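About Rovach

Rovach is a workforce development consultancy. We work with employers, training providers and public agencies that want to find, train and keep people in skilled jobs. Most of our clients are small and mid-sized firms in manufacturing, food production, building services and care.

What we do

Our work falls under a few headings, though most projects touch more than one.

Skills reviews. We look at the jobs a company has now, the jobs it expects to have in a few years, and the gap between them. A review usually means interviews with managers and shift leads, time spent on the floor, and a look at hiring and turnover records. The client gets a written report and a meeting to go through it. We try to keep the report under 12 pages, with the data in an appendix for those who want it.

Program design. When a review points to training, we help put it together. That can mean a short course for new supervisors, an apprenticeship run with a local college, or a set of job aids that people can use at their own station. We do not sell off-the-shelf courses, and we take no commission from the training providers we suggest.

Grant and bid support. Many smaller employers could apply for public training funds and never do, often for lack of time. We track open calls, tell clients which ones are a fair match, and help write the application. If we think a bid is weak, we say so before any work is billed.

Evaluation. Funders need to know what their money paid for. We set up simple measures at the start of a program, collect them as it runs, and report on them at the end. We also review programs that other people designed.

How we started

Rovach began as a side project inside Clukeck, a staffing company that placed production and maintenance workers. Clients kept asking for workers with skills that the local labor pool did not have, and placing more people was not going to fix that. The training side became its own company after nearly three years. We have had no ownership tie to Clukeck since the split, but the two firms still refer work to each other.

Our first contract as a separate business was with Dimitriou, a family-owned kitchen and catering supply firm. The company had a group of experienced bench workers close to retirement and very little of what they knew was written down. We helped them set up paired working, with each senior worker matched to a newer one, and a short skills record that both signed off on. We have used versions of that record with other clients ever since. 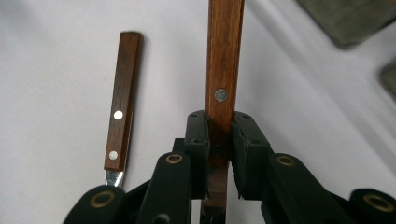 Hand tools with wooden handles.

Working with us

A project normally starts with a call, followed by a site visit. There is no charge for either one if the site is within our region. After the visit we send a short proposal with a fixed price and a list of what we will need from you. For a skills review, that is mainly access to people. We ask for a single point of contact on your side who can book interviews and answer questions about schedules.

Interviews are confidential. We report themes and do not attach comments to individuals. In very small teams, where it would be easy to guess who said what, we agree in advance on how findings will be grouped.

Most reviews take two months from the site visit to the final report. Program design takes longer and depends on the partners involved. Colleges plan their calendars well ahead, so a course meant to begin in the fall should be under discussion by May.

Clulteck

Clulteck is our online skills record. It replaced the paper forms we used in earlier projects. Supervisors can log what each employee has been trained on, who signed it off and when it is due for a refresher. Clients own their data and can export it at any time. Clulteck is included in program design contracts and can be licensed separately by former clients. It is not a payroll or HR system and does not connect to one at present.

Our team

We are a small office of consultants and analysts, supported by associates who join for particular projects. The associates include former plant managers, college instructors and people who have run public funding programs. All project leads have worked in industry or in training delivery before joining us.

Contact

To ask about a project, use the inquiry form on the Contact page or call the main office during business hours. Associates interested in working with us should send a resume and a short note on the sectors they know best.

Page last updated July 11, 2025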